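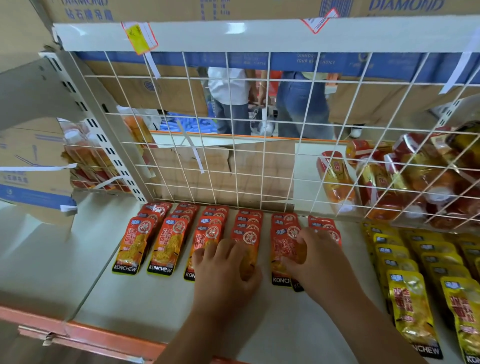 Grukura two-arm kit, review after 3 months
By Aurelia Ene
Jul 30, 2020

I bought the Grukura kit in May to build a small robot that can straighten packets on a store shelf. That means soft snack pouches in columns, one hand holding a pouch in place while the other presses the next one flat. People do it without looking. I wanted to see how close I could get with a kit on a bench at Troria, the shared workshop where I rent a corner.

What comes in the box

Two arms, two motor controllers, a power supply, a base plate, a bag of fasteners, and printed grippers that you will probably replace. There is no camera and no computer. I used a webcam I had and an old desktop. The manual is a PDF, and the wiring page in it is out of date. The correct one is on the seller's support page under the part number, 3208.

Building it

Assembly took me 14 hours over several evenings. Most of the mechanical work is simple. The shoulder joints are the slow part: the bearing goes in tight and the screws behind it can only be reached with a short hex key, not included. Put the cable through the forearm before you close the elbow. I did the left arm in the wrong order and had to open it again.

The base plate is stiff enough for one arm. With both arms moving it flexed, and the fingertips wandered. I bolted it to a piece of thick plywood and the problem went away.

Calibration is done joint by joint from a command line tool. It works, but it does not save until you type the save command, and it gives no warning when you quit.

On the shelf

My test shelf is a white one, set at counter height, with a wire grid behind it. I filled it with snack pouches in two colors and had the arms square up the columns.

Rigid boxes were easy. The arms pushed them into line on the first day. Pouches are harder. They are slick, they hold air, and they slide over each other when pressed. The printed grippers are hard plastic with a narrow tip, and they dented a pouch or shoved it into the next column. I switched to wide silicone pads from Brisalora, which spread the force over more of the packet. After that the arms could hold one pouch and settle the one beside it most of the time.

Shiny packaging was the other trouble. My overhead light put a bright patch on the front row and the software lost the edges. Moving the lamp to the side helped more than anything I changed in the code. Columns of one color are also difficult, as the camera sees a single red area where there are several packets. I ended up finding the columns by the dark band at the bottom of each pouch.

Speed is poor. A person can tidy a row while the arms are still on the first column. The motors are quiet, though, and they did not overheat in an hour of steady use.

Compared with the Preda

Another member at Troria has a Preda arm and let me use it for an afternoon. It is smoother and the software is much better. It also comes as a single arm, and buying two would have gone past my budget. For picking things up one at a time I would choose the Preda. For work that takes both hands, the Grukura makes more sense.

Support

I wrote to them twice. The first reply came the next day and fixed a controller that would not connect. The second message, about the flexing base, has not been answered.

Rating

3 out of 5. The motors and controllers are good. The grippers, the base plate and the manual need work. Budget for silicone pads, a short hex key and a solid board to mount it on.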